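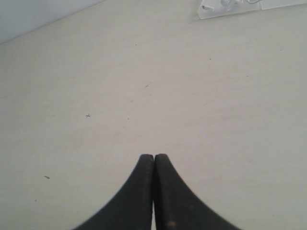
# Cables, trays and the big pale table: your questions

Thank you to everyone who has written in about the Kedberg tidying pages. We've had 131 questions since April, most of them to do with cables, and quite a few about looking after a light-coloured table while you sort things out on top of it. We've put the most common ones together here, and we do hope yours is among them. Last updated Sep 25, 2021.

### My cream table picks up every little mark. Am I doing something wrong?

Not at all! A pale top shows every crumb, and every swipe of the cloth if you happen to catch it in low light. Brush the dry bits off first with your hand or a soft brush, then wipe with a well-wrung cloth and a drop of washing-up liquid, going one way along the table and finishing with a dry cloth. Faint smears are usually soap that hasn't been wiped away properly, so go over them once more with plain water. Small dark specks will often lift if you leave the damp cloth on them for a minute or two. Please don't reach for the scouring pad, however tempting it looks sitting there by the sink.

### How big a table do I need for sorting?

Less than you'd think. We like the Isell, which stands 71 cm high and suits most of us sitting or standing, but a kitchen table is perfectly good. What does help is plenty of clear surface in front of you – push the things that live on the table towards the back and work in the space that's left.

### Should the table go against a wall?

We prefer it that way. Things can't roll off the far side, and a plain wall behind makes it much easier to see what you've got, particularly with thin cables that seem to vanish against a busy background.
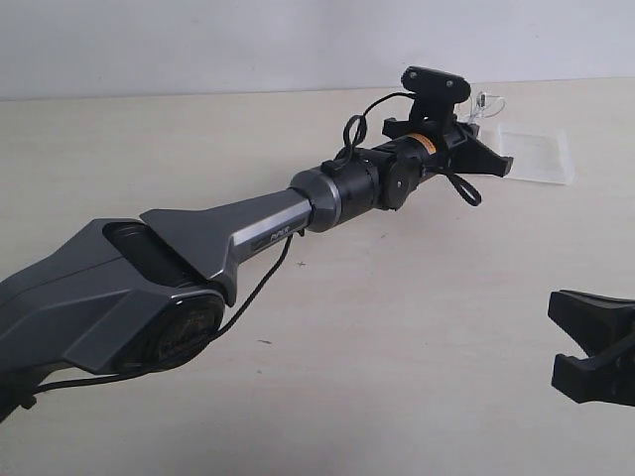 A reader wrote to tell us that she pulled her own table out into the middle of the room after years against the wall, and wouldn't go back, as two people can now sort from either side and argue about the old chargers face to face. That sounds a very cheerful way of doing it, and if you have the floor space, by all means try.

### Where do I start with a real tangle?

Put the whole lot down and don't pull! Find one plug or connector, hold it loosely, and follow its cable back with your other hand, lifting loops over it as you go. Thin cables come apart much more easily when the bundle is kept loose and airy. If you've given it 15 minutes and you're getting cross, have a cup of tea and come back to it.

### What sort of tray is best?

A shallow, see-through one, every time. You can tell what's inside without tipping it out, and a low side means your fingers can get in at the corners. The Lüthi trays we use ourselves are about 470 mm long, big enough for a good many coiled cables laid side by side, though a clean lid from a storage box will do nicely to begin with. 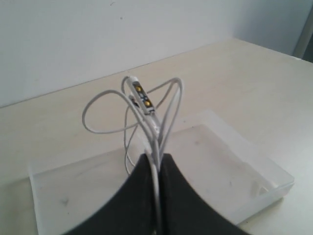 Mine is nothing but white cables and I can never tell which is which, another reader said, so I've started putting a dab of nail varnish on each plug. We thought this was lovely, and have since done the same with a drawer full of our own. Keep the varnish well away from the metal parts, and let it dry before you coil anything up.

### Ties, clips or elastic bands?

Soft, reusable ties such as the Balton ones are our favourite, done up loosely. Elastic bands go brittle and stick to things, and the tight plastic sort have to be snipped off, with the cable in danger every time. A wide, easy coil is kinder than a neat small one.

### What do I do with the cables I can't identify?

Give them a tray of their own, with a label and a date, and ask everybody in the house to have a look through. Whatever is still there after six months can go to your local electrical recycling point.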